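## 4. Recording your first kitchen session

By now you have the Sturka arms mounted, the Plonska recorder running on the laptop, and both grippers homed. Good – this is the part everyone looks forward to! Section 4 takes you from an ordinary kitchen to a finished set of demonstrations you can train on.

The method itself is simple to state. We want a policy that can handle soft, shiny, see-through material near a sink, and we want it to learn from the head view and the wrist views together. The head camera tells the policy where things are. The wrist cameras tell it what is happening between the fingers. In our own March trials, policies trained on both kinds of view finished the sheet task far more often than policies trained on the head view alone, and the gap grew as the kitchens got messier. That result is the reason the set-up below is so fussy about synchronized views and so relaxed about tidiness.

### 4.1 Choose and prepare the work area

1. Pick a stretch of counter with a sink in it. A sink gives you reflections, edges and a change of depth all at once, and the policy needs to see plenty of each.

2. Leave the household items where they are. Kettles, jars, bottles and bowls all belong in the data. Move only what could break or spill if an elbow bumps it.

3. Turn off the water at the tap and leave it off for the whole session.

4. Unplug any appliance within reach of the arms. Tuck its cord behind it.

5. Lay the bubble wrap over the front of the sink. Let it drape on its own and don't smooth it down – the bumps and folds are exactly what we're after. Leave part of the basin uncovered at the back so that the head camera has a fixed edge to line up with.

6. Bring both arms forward to the ready pose, one on each side of the sheet, and check that each gripper can reach the middle of the sink with slack left in its cable.

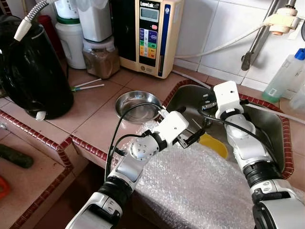
### 4.2 Set up the session in Plonska

1. Open the recorder and choose **New session**.

2. Type a short name for the kitchen. Use the same name every time you go back to it. The Liu split, described in section 6, sorts test data by kitchen name, and a spelling change will put one kitchen on both sides of the split.

3. Set **Episodes** to 40. You can stop early and pick up later without losing anything.

4. Set **Maximum length** to 70 seconds. Most operators finish well inside that once they have warmed up.

5. Check that three green lights show under **Streams**: head, left wrist, right wrist.

6. Press **Sync test** and close both grippers sharply. The closing motion should show up at the same moment in all three streams. If one lags, restart that stream only.

> **Note:** Please don't skip the sync test, even when you are in a hurry. A wrist stream that trails the head stream by a few frames looks fine to a person and does real damage to training. We lost most of a week to this before we added the button.

### 4.3 Record the demonstrations

Each episode is one attempt at one task. For the sheet task, the operator takes hold of the bubble wrap, shifts it clear of the sink, and sets it down on the counter to the side. How the operator does that is open. Use the left arm, the right arm, or both; pinch a corner or gather a fold. Variety is wonderful here, and the model soaks it up.

1. Press the left pedal to begin. Wait for the tone before you move.

2. Approach the sheet slowly for the last hand's width. This is where the wrist cameras earn their place, and slow frames give the policy a clear look at the contact.

3. Close the fingers. Pause for a moment before you lift.

4. Move at whatever speed feels natural once you have a grip. Let the other arm follow along or stay parked, as you like.

5. Set the sheet down, open the fingers and back away.

6. Press the right pedal to end the episode. Mark it **Success**, **Partial** or **Failed**.

> **Caution:** Keep your free hand on the stop switch whenever someone else is in the kitchen. The arms do not know that a person is there.

Keep failed attempts. Skutano, our training package, gives them a lower weight and still learns the approach from them. In an earlier version we threw them out, and the resulting policy was lovely right up to the first missed grasp, then had no idea what to do next!

You will also find blurred frames in the wrist streams, especially when an arm swings from one side of the counter to the other. Keep those as well. A policy trained only on sharp frames tends to hesitate at the first fast turn, when its own camera hands it something it has never met. With blurred frames left in, the motion carries on smoothly.

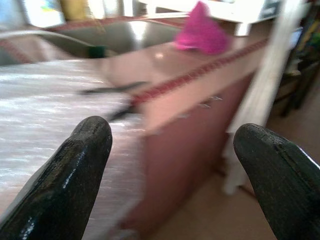 *Figure 4-2. Wrist view with heavy motion blur. Both fingers, the plastic sheet and the cabinet handles can still be made out. Keep frames like this one.*

The recorder's quality check flags blur with a yellow bar. Yellow is for your information only and takes nothing out of the set. A red bar is different: it means dropped frames, and the episode should be recorded again.

### 4.4 Change the view between blocks

After every block of episodes, change something about the view. This takes a minute and does more for the final policy than any setting in the software.

- Turn or shift the base so that the floor and nearby furniture come into view.
- Gather the sheet into a bundle in one block and spread it out in the next.
- Swap the side where the sheet ends up.
- Raise or lower the head camera by one notch, then rerun the sync test.

Run at least one block with a wide view that takes in more than the counter. Chair backs, towels, table legs and floor tiles give the model a sense of where the work area stops, and in our tests that cut down on the odd reaches toward things that had nothing to do with the task. Colored cloth is especially helpful. It is soft like the sheet but easy to see, so the model gets a soft object with clear edges to set beside one with hardly any.

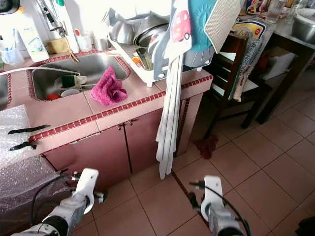
Once the wide block is done, go back to the close view and record one more short block there. We call this the return block. It lets you compare the first and last close-view episodes under the same conditions, and it catches a head mount that has slipped during the session. Open **Compare**, pick one episode from each, and look at the edge of the sink. If the edge has moved between them, run the head calibration again (section 3.5) and mark the session **Recalibrated**.

### 4.5 Check and upload

1. Open **Review** and play each episode at high speed. You are looking for wrong labels and for episodes that start before the tone.

2. Fix labels right there in the list. Changes save on their own.

3. Press **Pack session**. The laptop fan will get loud. Leave the lid open until the bar is full.

4. Upload on a wired connection if you have one.

5. Write down anything unusual in the **Remarks** box: a loose cable, a new light bulb, a different roll of bubble wrap. Plain words are fine, and we do read them.

### 4.6 What to expect from training

The reference set that ships with Skutano holds 1739 episodes from 33 kitchens. Adding your own session on top of it is enough to see a change in your kitchen, and it's a real pleasure to watch the first time the arms take hold of a sheet they used to paw at.

Two things are still weak, and we would love more data on both. The first is clear plastic lying on bright steel, where the head view sometimes places the near edge too far back. The second is letting go: bubble wrap can cling to the fingertips, and the policy is slow to notice. If your session has good examples of either – clean recoveries above all – add the tag **edge** or **release** before you pack it.

To start a training run on your new session, go to section 5.

*Section 4 last revised 5th September.*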